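Bottom bracket creak comes back after every regrease, threaded shell 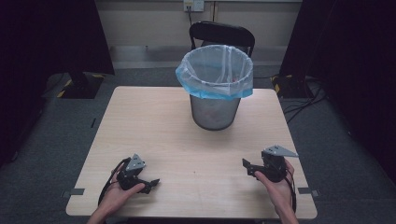
Firouzeh Karimi
Before anybody orders parts, check whether the noise is there when you coast. If it stops the moment you quit pedaling, look at the cranks and bottom bracket. If it keeps going over bumps, look at the seatpost and saddle rails first.

Digby Tapsell
It stops when I coast. Full details, which I should have put in the first time:

Steel frame, English threaded shell, 68 mm. External cup bottom bracket from Jedum, installed new at 2,313 miles on the odometer. The creak started 768 miles later. It is one click per crank revolution, right side, at the bottom of the stroke, only under load. Standing makes it worse. I have pulled the cups twice, cleaned the threads, put on fresh grease and torqued to the number printed on the cup. Each time it is quiet for 56 miles or so and then it returns. Bearings turn smoothly by hand and there is no side play. Pedals were swapped with a known good pair and nothing changed. Is this a facing problem, or should I replace the bottom bracket?

Abbas Rezaei
Replace it. Mine did that and a new one fixed it. Cheap ones are all like that.

Fatemeh Yazdani
Smooth bearings with no play are not a good reason to replace the unit. A click once per revolution on one side, under load, can also come from these places, and I would go in this order:

Chainring bolts. Remove one at a time, clean the bolt and the nut, grease the threads and the contact face, retorque. Do all of them even if they feel tight.

Crank interface. Pull the left arm, wipe the splines on both sides, light grease, reinstall. Set preload first and then tighten the pinch bolts evenly, alternating between them.

Pedal threads. You swapped pedals, but did you clean the threads in the crank arm? Dirt there will make the same noise with any pedal.

If it still clicks, pull the cups again. Look at the shell face where the right cup seats. An uneven witness mark in the paint, bright on one side and untouched on the other, means the face is not square. Have a shop chase and face it. Paint alone can do this on a new frame.

Also degrease the threads completely before you put anything new on them. Fresh grease over old grit goes quiet for a short while and then creaks again, and your mileage fits that.

Digby Tapsell
Two of the chainring bolts were dry. Cleaned and greased all of them, and did the splines. Will check the shell face in October when the cups come out anyway.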